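Does randomizing the kitchen help, or are we just burning GPU hours?

flullby_dan
Posted in November, 11:40 pm

So I've been poking at this for most of a month and I want to know if anybody else gets the same thing. Setup is the usual one: single arm, two-finger gripper, tabletop pick tasks in sim, policy trained on teleop demos. I have 232 demos total. In set A every demo uses the same kitchen and the same table finish. In set B I swap the room, the furniture and the clutter on every reset. Same tasks, same number of demos in each run, same training steps.

Set B wins on kitchens the policy never saw, no surprise there. What got me is that it also wins on the ONE kitchen that set A was trained on. Not by a ton, but it held up over 3 seeds. I did not expect that at all! Layout with the apple, cabbage and knife is one of the set B resets:

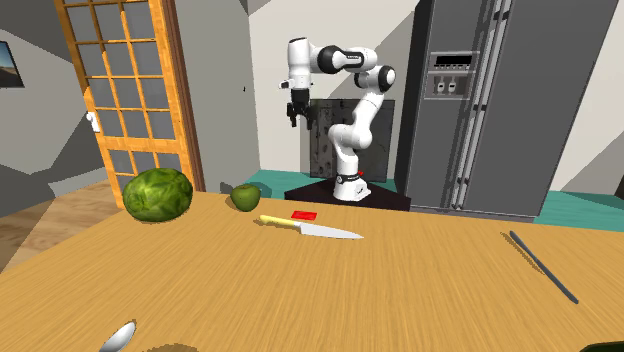
Tramell Robotics Club, Manipulation Group

My guess is that A learns to lean on the background. Fixed room, fixed door, fixed fridge, so the network picks up where the arm is from the furniture and gets lazy about the object. Then you nudge the object to a corner and it reaches for where the object usually is. B can't do that, so it has to look at the table. I'd love to be told I'm wrong before I write this up for the group.

picard_grips
12:15 am

Did you hold the clutter fixed in A or did that move around too? Because if both the room and the clutter change in B, you can't say the room did it. I'd bet money it's the clutter.

flullby_dan
12:31 am

Ugh, fair. Clutter was fixed in A. I'm running a set C right now, fixed room with clutter that moves. 415 eval rollouts per set so it's going to take a while on my one sad card.

noodlearm
7:52 am

I'm with picard on this. We tried room swaps on Mano last spring and got basically nothing until we started moving the distractors. Also your wrist camera hardly ever sees the room once the hand is down low, so how would the furniture matter for the part where it grasps?

flullby_dan
8:20 am

That's a good point and I went back through the wrist views last night to check. Up close it's pretty much tabletop and fingers. But the table finish gets swapped too, and I think that counts as "room" in my config — I never split them. So you get painted teal wood right next to plain tan wood, with shadows running across, and from up close those edges look a lot like object edges to a small encoder. When I mask the wrist view out, A drops way more than B does. So A is getting something from that camera that doesn't carry over. 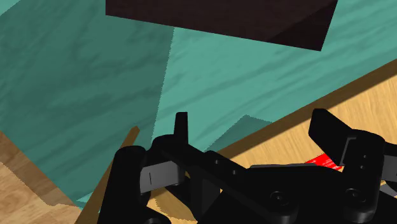 Picard_grips thinks the masking test isn't fair either, and wrote back at lunch: you blanked a camera the policy was trained with, so of course it falls over, and the one trained on more variety falls over less. Train both with camera dropout from the start and then compare. Otherwise you're measuring how brittle they are to a black input and calling it something about wood grain.

flullby_dan
1:05 pm

OK yeah, I'll take that. Adding dropout to the list. I still don't buy that it's all clutter though, the corner failures in A look way too consistent.

noodlearm
4:44 pm

Can you post the corner failures by object? If it's mostly the flat stuff I'd blame grasp height before anything else.

flullby_dan
9:10 pm

Set C is at 11 percent of the rollouts, so no numbers yet. I'll put the per-object table in this thread when it's done. If somebody has a spare card and wants to run the dropout version, message me and I'll send the config.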